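September, notebook, bursary modelling

Good morning's work! Kamrul finally got the hardship fund records out of the old Prarer system, all 3788 rows of them, and they match the award letters far better than I dared hope. Two rows had the same student reference with different terms attached. Callum checked both against the paper forms and they are separate awards, so they stay in.

Ran the summer gap question first as I couldn't wait. Of the students who had a maintenance bursary in both autumn and spring, 1684 signed up for at least one summer module, and only 131 of those got any help with fees. I knew it was low but I didn't expect that. Rhun thinks part of it is the form, which still asks for a "spring tutor" signature, and half the tutors are away by then. Worth a proper look.

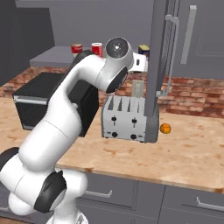
STUDENT FINANCE / SUMMER TERM

Krishnamoorthy's idea, and I love it: split the yearly award by credits taken instead of by term. Someone doing a light spring would carry the rest into summer without a fresh application. Tried it on the Kinnear campus records before lunch. The script fell over on part-timers (blank credit field, my fault, fixed) and then ran clean.

Still to sort:
- repeat years, are they counted twice?
- Celeste to ask the fees office when the summer cut-off moved
- childcare top-ups sit in a separate table, join on reference and NOT surname

Callum wants the plots with terms along the bottom. Fine by me. Starting the Mudesum campus records after tea, 3.40 now.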